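Trirdale Clothing Reuse Project
Progress report to the Bensaid Fund, 4/14/20
Prepared by Khoa La
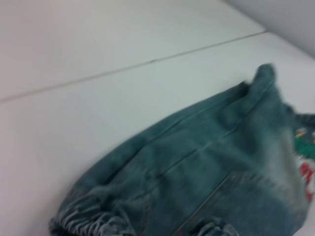

Sorting and folding have taken up most of our hours this period. The grant paid for white tabletops in the sorting room, and these are now in daily use. Stains and worn spots are easier to find on a white surface, especially on denim, which used to go through with small tears we missed.

Work completed

We sorted 117 bags from the Skiltport drop-off. Jeans and denim jackets made up the largest share. Each piece is checked at the seams, zipper and pockets before it is folded. Items with minor damage go to the mending shelf, and 40 of those have been repaired and put back in stock. Badly worn denim is set aside for patches.

Still open

The mending shelf is full. We have 2 sewing machines and one needs a new foot pedal. The part is on order from Tretitent but we have no delivery date. Until it comes, hems and buttons are being done by hand.

Children's sizes are short. We will ask for them by name in the next drop-off notice.

Spending

Tabletops and shelving are paid in full. The bin and label line is underspent, and we would like to move $100 of it to thread, needles and zippers. Please let us know if that needs a separate request.

The next report will reach you in May with the full stock list attached.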